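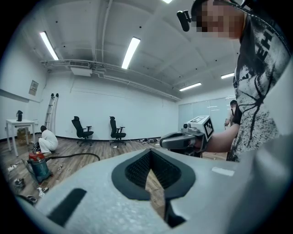

A shop vacuum, also called a wet/dry vacuum or canister shop vac, is a vacuum cleaner built for workrooms, garages, storerooms and other places where the dirt is too coarse or too plentiful for a household machine. It collects debris in an open drum instead of a small bag or cup. Large shared rooms are a common setting for it, including converted commercial units with white walls, fluorescent lights and an air conditioner, where pipes and ductwork are left exposed under the ceiling. In such rooms the upper surfaces gather dust that later settles on the floor, and cleaning is usually done from the top down.

Construction

The machine has two main parts. The lower part is the canister, made of plastic or steel. The upper part, known as the head, holds the motor, fan, switch and, on most models, the carrying handle. Latches join the two. A filter hangs from the underside of the head inside the canister. For dry dust this is normally a pleated cartridge, sometimes with a paper bag fitted over the inlet. For liquids it is replaced by a foam sleeve, and a float shuts off the airflow when the canister is full.

Hose and wand

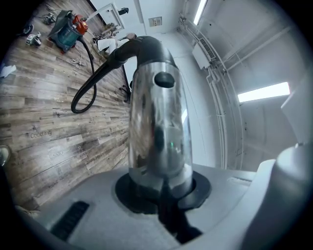

Hoses for shop vacuums are wider than those on household cleaners, so that wood chips, screws and scraps of packing material pass through without jamming. A flexible hose is attached to the inlet at one end and to a wand or nozzle at the other. Manufacturers often give the head and the canister different colors, as on a machine with an orange-red top and a teal-green canister, while the hose is very often black. It is usual for the hose to loop down near the floor between the machine and the operator. A hose stretched tight tends to pull the canister over. Metal wands show scratches but stay straight, and plastic ones are lighter.

Use on floors

Wood-look plank flooring is cleaned with a soft brush head or a bare-floor nozzle. Hard plastic nozzles can mark the surface. The nozzle is drawn along the length of the planks so that grit is lifted from the joints. Cords, loose paper and small parts are picked up by hand beforehand. Thin cord is a frequent cause of blockages and tends to wrap around brush bars.

Spilled water is taken up with a squeegee nozzle after the dry filter has been removed. The canister is then emptied and left open until the inside has dried.

Maintenance

Pleated filters are tapped clean over a trash can and may be rinsed if the maker allows it. A drop in suction usually points to a clogged filter, a full bag or an obstruction at the bend of the wand. The hose can be checked by laying it out straight and looking through it toward a light. Cracked hose ends are trimmed back and refitted to the cuff.

See also

Central vacuum system
Dust collector
Push broom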